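Chapter 4
When the Gripper Does Not Let Go

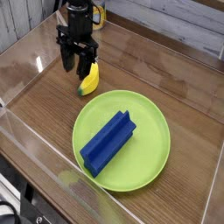
Figure 4.1 Two-finger gripper over a work table with clear side panels. A toy banana lies by the right finger.

One July afternoon, a test cell at Drutulach stopped after 1,398 picks. The controller had logged an open command, but one finger stayed where it was. Rekha Panicker reached in to free the part before cutting power. The finger moved and bruised her hand.

The fault was a worn cable. The injury had a different cause, and Section 4.1 begins with the lockout steps that were skipped.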